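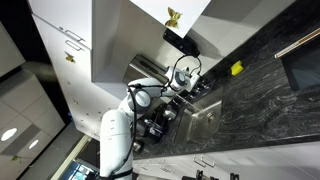

Low water pressure at the kitchen faucet only, everything else fine

Forum: Plumbing and Fixtures
14 replies, page 1 of 1

npainter_osport
Posted in June, 7:40 pm

Our kitchen faucet has been getting weaker since the winter and now it takes forever to fill a pasta pot. Stainless sink, single handle faucet with a pull-down head, Walen brand, came with the house when we bought it. Hot and cold are both weak. The bathroom sinks and the shower are fine, and so is the outside spigot.

House is in Osport and we are on town water, which is pretty hard. I already opened both shutoff valves under the sink as far as they go. I unscrewed the tip of the spray head and rinsed it under the tub faucet. Got a little better for two days and then went back to how it was.

My brother-in-law says the pressure regulator on the main is going bad. A new one installed was quoted to us at $285. Before I spend that, does it sound right to anyone?

dry_basement
Posted 7:58 pm

If the regulator was bad you would see it at every fixture. One faucet weak and the rest normal means the trouble is somewhere between the shutoffs and the spray head. Don't buy the regulator.

Soak the aerator screen in white vinegar overnight. Rinsing does nothing for scale.

Josefina Painemal
Posted 8:15 pm

Agree with dry_basement. Do this first, it costs nothing:

Unscrew the spray head from the hose completely. Point the bare hose into the sink or a bucket and turn the water on low, then higher. If you get a strong stream out of the hose, the head is clogged. If it is still weak, the problem is upstream of the head, so the hose, the cartridge, the supply lines or the stops.

Hold on to the hose when you do it. Without the head it can slip back down through the spout and then you are lying on your back in the cabinet fishing for it. A clothespin works.

tilewren
Posted 8:31 pm

Most pull-down hoses have a check valve where the head screws on, a little plastic piece with a spring. They get grit in them and stick half shut. On mine it was down inside the hose end and I didn't know it was there until I pulled the rubber washer.

marl_and_co
Posted 8:50 pm

I'm going to disagree with the first two replies. A regulator that is failing can show up at one fixture first. Shower heads have their own flow limit so you might not notice a drop there, and people don't pay much attention to a bathroom sink. Put a gauge on the outside spigot. They're cheap and they screw on like a hose. If it reads under 40, the regulator is worth a look.

dry_basement
Posted 9:04 pm

Nothing wrong with using a gauge, but he said the spigot is fine.

marl_and_co
Posted 9:10 pm

"Fine" isn't a number. Also in a lot of houses the spigot line comes off before the regulator, so a reading there tells you the street pressure and not what the house is getting. If that's how it is plumbed, use the washing machine connection.

dry_basement
Posted 9:13 pm

OK, the washing machine is a good point. I still say spray head.

npainter_osport
Posted 9:47 pm

Thanks all. Took the head off and tried the bare hose. It is better than with the head on, but still not what I'd call strong. Maybe twice as much water. So is it both?

Josefina Painemal
Posted 10:02 pm

Could well be both. With hard water the scale doesn't pick one spot. I'd soak the head and then look at the supply side. Close both stops, disconnect one supply line from the faucet, aim it into a bucket, open the stop. Then the same with the other one. If both blast, your stops and lines are good and what's left is the cartridge or the hose.

Open the stops slowly and have someone else hold the bucket.

hollis200
Posted 10:20 pm

Bit of a side topic, but how old is the faucet? I spent three weekends on one just like this. Vinegar, new hose, new cartridge, and it ended up costing me more than a new faucet would have. If it's over 15 years old I would replace it and be done. I put in a Zelimell for under $200 and it took me an afternoon, most of that getting the old nuts off.

tilewren
Posted 10:34 pm

I don't like telling people to throw out a working faucet over a clogged screen. A cartridge is ten minutes of work once the water is off. Some makers will send one free if you call, so look for a model number on the tag that hangs off the supply hoses.

hollis200
Posted 10:41 pm

If there is a tag. Mine had fallen off years before I got there. I had to take the old cartridge to the counter at the supply house and match it by eye, and the first match was wrong.

Nayeli Ospina
Posted 6:25 am

I do service calls for a living, mostly kitchens and baths. For weak flow on both hot and cold at one pull-down faucet, the order I check in is:

1. Spray head and screen
2. Check valve at the head or at the quick connect under the sink
3. Kinked hose, or the weight hung up on something in the cabinet
4. Cartridge
5. Stops and supply lines

Number 3 gets missed a lot. Empty the cabinet completely and watch the hose while somebody runs the water. I have moved a bottle of dish soap and charged for the visit.

On the regulator, marl_and_co is right that it should be measured, but I wouldn't start there with the shower running normally. And when you put vinegar on a spray head, check the finish first. Overnight is fine for plain chrome. On matte black or brass colored finishes, keep it to an hour and only get the screen end wet, or it can leave a ring.

npainter_osport
Posted 5:52 pm

Update. Soaked the screen end for an hour, a lot of white flakes came out. Then I emptied the cabinet. There is a quick connect under there with a check valve in it and it had a chunk of something the size of a lentil in it — rust or old pipe scale, I can't tell. Picked it out with a toothpick, put it all back together, and it fills the pot at a normal speed. No leak at the connection so far, I left a paper towel under it.

Gauge on the washing machine cold side reads 58. So the regulator stays.

marl_and_co
Posted 6:10 pm

58 is good. I'll take the loss on this one. I would still like to know where the chunk came from. If the town was working on the main near you, flush the water heater too, and clean the screens on the washing machine hoses while you're back there.

npainter_osport
Posted 6:18 pm

They did dig up Mohmand Street in the spring, one block over. Will check the washer screens tonight.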